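Sesetti: a two-armed table robot built in a shared workshop
Project report, group 4
Vidar Bråten, Lụa Nông, I-seul Koo

1. Aim

We wanted a pair of arms with five-fingered hands that could work at an ordinary table with ordinary small objects. The build was done at the Grerkthorpe shared workshop, where we had one bay from April onwards. The budget was 772 pounds for mounts, cabling and spares. The arms and hands were on loan and are not counted in that.

2. Setting up

The table has a dark teal-blue felt or carpet top. On a bare surface the fingertips slid, and thin things such as card could not be picked up at all. A folding screen stands behind it, so that people walking past the bay do not come into the camera's view. We kept the same things out for most of the tests: an open notebook, a card, a snack bar, a feathered shuttlecock and a few others. 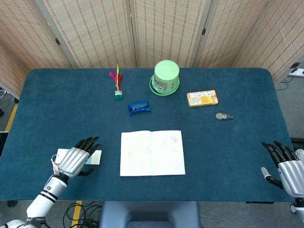 Periklis Alexiou asked at the mid-term review why we had started with two hands when one would have halved the wiring, and whether any of our tasks truly needed the second. He thought the calibration time should be reported separately for each arm.

We took the second point and have done so in the appendix. On the first, turning a page needs one hand to hold the book down, and our early one-handed tries mostly dragged it along.

3. Control

Each arm has its own controller, and a small program called Bang passes target positions to both. The first version sent an update every 500 milliseconds and the movement was jerky. Lụa rewrote the timing loop, which helped a good deal, though the left wrist still lags when both arms move together.
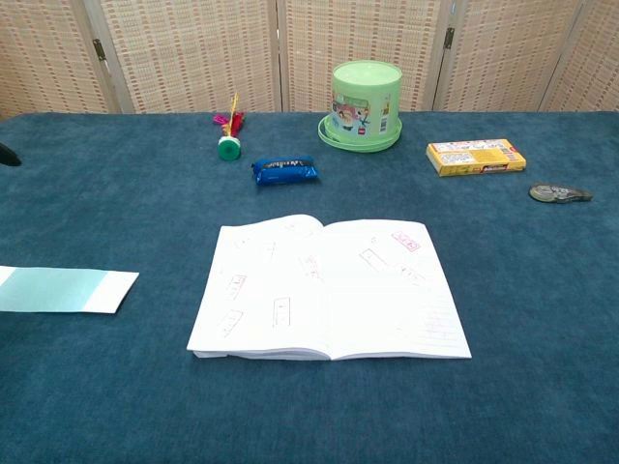

Grip force was set by hand for each object. The shuttlecock needed the lightest setting or the feathers bent. Flat card was the hardest – the thumb has to get under the edge, and the soft surface gives only a little.

4. Results

We logged 446 attempts. Boxes and packets went well, page turning went badly until the last fortnight. I-seul has the full log and it will be handed in with the code.

5. Still to do

The cables need a proper channel, and the left wrist should be taken apart and checked for play.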